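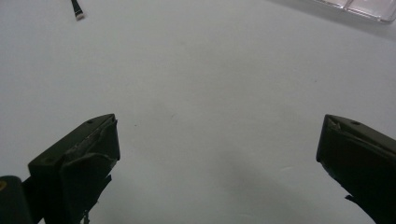
No. 161

June 16, 2020

I've gone back to writing letters. Proper ones, on paper, with a stamp I have to walk to the post office for. It started in October when I found a Bíró at the bottom of a coat pocket and wondered when I'd last written anything longer than a shopping list. My handwriting had gone to pot! Three lines in and my thumb ached, and my g's looked like squashed tadpoles.

So I wrote to Aarti Grewal, who I shared a flat with years ago and who moved up to Skenell when she married. I told her about the broken boiler, the neighbour's new baby and a truly dreadful fish pie, and then I ran out of page and had to finish up the margin. Two weeks later I got four sides back, in green ink, with a pressed leaf in it (it had crumbled by then, so I got most of a leaf). I read it standing up in the hall with my shoes still on.

We've done 13 each now. What I like is how slow it is. By the time she asks how my cold is, I've forgotten having one. You end up telling each other odd little things as the news would be stale anyway, so I know all about the colour she nearly painted the bathroom and what she thinks of the new bus shelter.

I did get a bit carried away with paper. There's a pad called Metitz that's lovely and thick and doesn't let the ink through, but it's dear, so I keep it for birthdays and use a cheap lined one otherwise. Envelopes are another matter. I bought a box of 3000 from an office clearance, thinking it said 300, and they're under the spare bed if anyone wants some. I mean it, please take some.

My mum has asked to be added to the list, which is funny as she lives ten minutes away and rings most evenings. I posted hers this morning. She rang at lunch to ask if it had come yet, and I had to explain that it was still in the postbox at the end of my road.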